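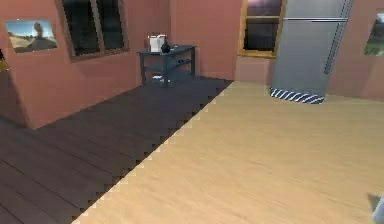
Pukeo Folding Lectern: a term of guest lectures
Reviewed by Nia Price
Filed under: Teaching and Events

I have wanted to write this one since November, when the Pukeo first came out of its bag in front of a room of second-year engineers and Gwenllian Morgan walked up to it, put her notes down and simply started talking. If you have ever organised a visiting speaker programme you will know how rare that is! Usually there's a good few minutes of fiddling while someone hunts for the microphone switch and someone else crawls under the desk after a plug.

Our faculty puts on evening talks for students and staff, mostly by people from industry, and they move from building to building depending on what the timetable leaves us. The proper lecture theatres have their own lecterns, bolted down and wired in. Everywhere else we had a music stand. I'm quite fond of the music stand, but it tips if you lean on it, and speakers do lean.

The Pukeo is a full-height lectern that folds flat into a shoulder bag. It has a sloping top with a lip, a gooseneck microphone, a small loudspeaker in the base and a timer that faces the speaker. Ours cost £986 with the bag, bought through Maddocks, who also supply our projector lamps. That's a lot of money out of an events budget, and I had to make the case for it twice.

What it's like to use

Lovely, mostly. The legs swing out and click, the top drops on to two pegs, and you turn one knob for volume. I can put it up on my own in the time it takes the kettle to boil. Caradog Voyle, who chairs most of our talks and is well over six foot, has it on the tallest setting, and there are 4 settings in all, marked on the inside of the leg so you can set it before the guest arrives.

The top is the part I'd show off to anyone. It takes an open laptop and a sheet of A4 side by side, and the lip is deep enough to stop a pen rolling off but shallow enough that you can still turn pages. Whoever designed it has stood up and given a talk from notes. The surface is matt as well, so the lights don't bounce off it into your eyes.

Then there's the timer – I didn't expect to care about it, and now I'd miss it terribly. You set the length of the talk and it shows a plain green bar that shrinks. In the last 5 minutes it turns amber. There's no beep and the audience can't see it. We've had speakers finish on time who have never, in my experience of them, finished on time, and that has meant longer questions at the end, which the students much prefer. Some of the best moments this term have come from the floor. Saeed Arabzadeh came to talk about his first years running a water treatment firm and got a question about what he'd do if he had to sack a friend, and he answered it properly, for a long while, with the amber bar long gone. 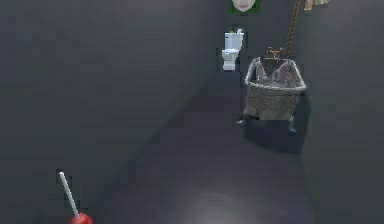 Sound and battery

The loudspeaker is good for a seminar room and fine for a flat-floored teaching space with the doors shut. It has a warm sort of tone and quiet voices come over very well. In our big atrium it was out of its depth, and we ran a cable to the house system instead. The socket for that is on the back, a standard size, and it worked first go.

Battery life has been generous. One charge sees us through 2 evening talks with questions. The charging light is tucked underneath next to the handle, though, so you have to tip the whole base over to see it, and I've carried it across campus more than once without being sure. A light on the top, please, Pukeo!

How it compares

Before buying we borrowed a Skurnby from the law school. It's lighter and a fair bit cheaper, and if all you need is somewhere to rest your notes I'd happily point you to it. The microphone is sold separately, and the top felt bouncy when I typed on it. Tudur Rosser in our AV team prefers the Rernen, a much heavier thing on wheels with a better loudspeaker than either. He may well be right for anyone who has lifts. We have stairs.

Niggles

The zip on the bag is stiff at the corners. The gooseneck creaks if you move it mid-talk, and the microphone picks it up. The printed guide covers the volume knob in great detail and says nothing at all about how to reset the timer (hold the left button until the bar fills up again).

Would I buy it again?

Yes, and I've already asked for a second one for the spring programme. The music stand has gone back to the choir.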